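Kusimis Radio Club: station safety checklist, club room
Checked by Thirumalai Hegde, Jul 9, 2021

1. Mains supply. OK. Isolator labelled and within reach of the operating position.

2. Amplifier (Prulomport, 1,000 W). Fan clear, lid screws all present. Interlock cuts the high voltage when the lid is lifted. Key kept in the drawer.

3. Earth bonding. ACTION. Strap from the tuner to the earth bar is loose at the bar end. Replace the lug before anyone runs more than 10 W. 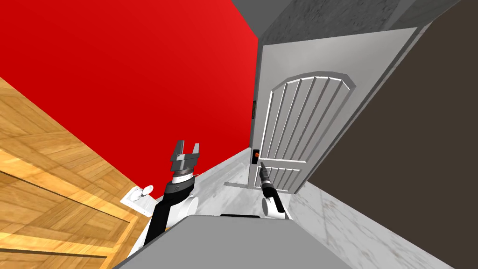
4. Controls and switches. Every control that is not part of the station should carry a label, so visitors leave it alone. The small white plate with the round knob, low on the red wall, needs one too. I have put it on the list with the fan switch.

5. Coax and entry panel. OK. Clatik arrestors fitted on both feeders. Outer jacket on the 570 ohm test lead is cracked, lead binned.

6. RF exposure. Worksheet redone for the new antenna height. Keep the path under the wire roped off when transmitting. Copy sent to Pawłowska for the site file.

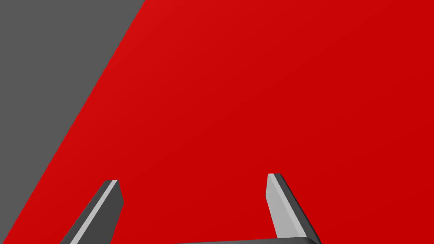
7. Signs and notices. ACTION. The high voltage notice is printed red on clear film and has to go on a pale background. It would be lost on a plain red surface like this one, and the grey beside it is a better bet if we can't get white card. Form 166 covers the wording.

8. Fire extinguisher. CO2, in date, pin and seal in place.

Items 3 and 7 to be closed by the August meeting. Item 4 labels when the tape arrives.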